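Taking the numbers out

I've been suspicious of "reader's editions" of the Bible for as long as they have been in the shops. The usual sales pitch is that chapter and verse numbers stand between us and the text, and that once they are gone we will read Isaiah the way we read a novel. I don't read Isaiah the way I read a novel, and I doubt the numbers are what stops me.

So when Trudano announced a numberless edition of the Twelve Prophets, in a new layout by Daniyal Sial, I asked for a copy and then for an afternoon of his time. I got both. We talked in Kistbridge, where he teaches Hebrew in the evenings, and I have tidied up his answers only where we talked over each other.
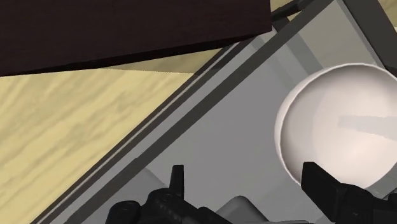
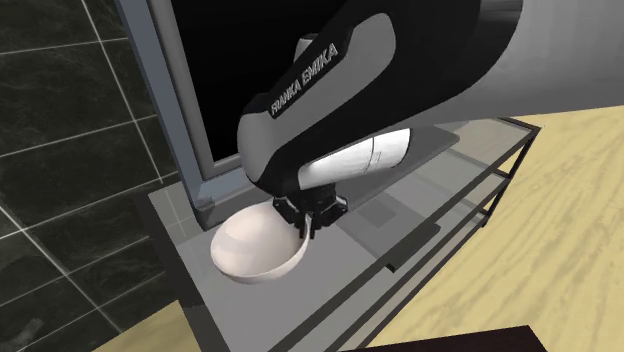 Who asked for this?

I started with the obvious question. People have found their way around the Bible by number for centuries. Preachers use the numbers, commentaries are built on them, and a reader who hears a passage in church and wants to find it again at home has nothing else to go on. Who was complaining?

"Students," Sial said. "I would set them a chapter of Micah and they would read a chapter of Micah. They would stop where the chapter stopped, even if the speaker was in the middle of an argument. Then the next week they'd start the new chapter as if it were a new topic. I did it myself for years."

I said that sounded like a problem with how he set homework. He laughed, and then conceded some of it. "Yes, I could have set it by passage. I do now. But the eye still goes to the big number on the page. It looks like a starting line."

His favorite case is Jonah. In most English Bibles the fish turns up in the last verse of the first chapter. In the Hebrew numbering it turns up in the first verse of the second. "So you have two traditions that can't agree whether the fish belongs with the storm or with the prayer. And as a reader you've absorbed one answer without ever being asked." He thinks it belongs with neither, and he gives it a line to itself with white space on both sides.

Which is an answer too, of course. I put this to him more than once during the afternoon, in different forms, and it remains my main objection to the book. White space tells me where to stop as firmly as any number does. The number at least looks like something an editor has stuck on, so I know to distrust it. A blank line looks like part of the text.

"That's fair," he said. "I don't claim the page is neutral. The back cover claims it. I didn't write the back cover."

The back cover does say "nothing between you and the prophets." I suggested that Daniyal Sial was between me and the prophets, on every page. "And the translator before me," he said, "and the scribes before that. I would have preferred a different sentence."

What the manuscripts do

His better argument is that the breaks are mostly not his. The medieval Hebrew manuscripts have paragraph divisions of their own, some marked by starting a new line and some by a gap within the line, and he has followed them where he could. I had assumed this was the usual preface talk, where an editor invokes the manuscripts and then does what he likes, so I asked how often he had overruled them.

"In 35 places," he said at once. He keeps a list. It isn't in the book, and I told him it should be. He said Trudano had cut it to save pages and that he had argued for it and lost. The book runs to 111 pages as it is, on thin paper, and I find it hard to believe that one more leaf would have sunk it. A reader who is told that the breaks are ancient ought to be told which ones aren't.

He gave me a few from memory. In Hosea the divisions are sparse, and he has added several where the speaker seems to change. In Zechariah he has joined up two of the night visions that the manuscripts keep apart, on the grounds that the angel is still answering the same question. I think he is right about Hosea. I went back to Zechariah on the train home and I think he is wrong, and that the gap there does real work: the prophet lifts up his eyes again, and a reader should have to do the same.

"Lots of people tell me I'm wrong about that one," he said when I wrote to him afterward. "I may move it back."

The manuscripts don't all agree with each other either, a point he raised before I could. Where they differ he has gone with whichever made the better unit of speech when read aloud. I asked what "better" meant. He said he read both out in an empty classroom and picked the one where he didn't run out of breath. I am not sure whether that is a method, but I prefer it to some I've seen described at greater length.

Finding your place

We then tried an experiment, which I had planned and he hadn't. I asked him to find me the line in Amos about justice rolling down like waters, in his own edition, with no notes. It took him a while. He went past it, came back, and went past it again.

"I know where it is," he said. "It's after the feasts." It was after the feasts.

I asked how someone who didn't edit the book was supposed to manage. There is a strip of small type at the foot of each page that gives the range of chapters and verses printed on it, and he pointed to that. I had missed it. It is set in a gray so faint that I read half of the book before I noticed it was there, and when I said so he looked a little pained. The typeface is Rashidi, a handsome and rather narrow thing that I like very much at full size and can barely make out when it shrinks.

"We printed 1000 copies," he said. "If there's a second run, that line gets darker. I've already asked Jomau about it." Jomau are the printers. He spoke of them more warmly than he did of his publisher.

What I can't be argued out of is that the numbers are useful in a way that goes beyond looking things up. They let people who disagree about a text point to the same bit of it. A Jewish reader, a Catholic reader and a reader who believes none of it can sit at a table and say "six, eight" and all be looking at the same words of Micah. Even where the systems differ by a verse or so, everybody knows that they differ and makes the adjustment. Take that away and the conversation gets slower and vaguer.

Sial doesn't dispute this. "Keep your other Bible," he said. "I have one open next to mine when I teach. I wouldn't want to do a class from this one alone. I want people to read the whole of Joel once, without stopping, and then go back to whatever they use."

That seems to me a modest and sensible aim, and a long way from the back cover.

Does it work?

I did what he asked. I read Joel in one sitting, and then Nahum, and then Habakkuk, which I had only ever known in pieces. Joel I found much as I remembered. Nahum was worse: without the little numbers to slow me down, the fall of Nineveh went by in one long shout, and I came out the other end tired and not much wiser.

Habakkuk was the one that got me. I had always taken the complaint at the start and the psalm at the end as two separate documents that happened to share a cover, and I had scholars to back me up. Read straight through, the psalm sounds like the same man, still arguing, who has changed his tune but not his mind. I don't know if that's in the text or in the layout. I asked Sial and he said he didn't know either.

"There's a break before the psalm in my edition," he added. "Quite a big one. So you can't blame me for that."

I asked what he would do next. He has been asked for the Psalms, and has said no. The psalms are already separate poems, he says, and people know them by number the way they know a house by its number on the street. He would rather do Judges, where he thinks the chapter divisions chop up the Samson story badly. A sample should be ready by June. I have asked to see it, along with the list of places where he departs from the manuscripts, and he has promised me both, though Trudano may have views about the list.

My copy of the Twelve is now full of chapter numbers, in pencil, in the margins. I told him so. He wanted to know if I had put them in the Hebrew places or the English ones.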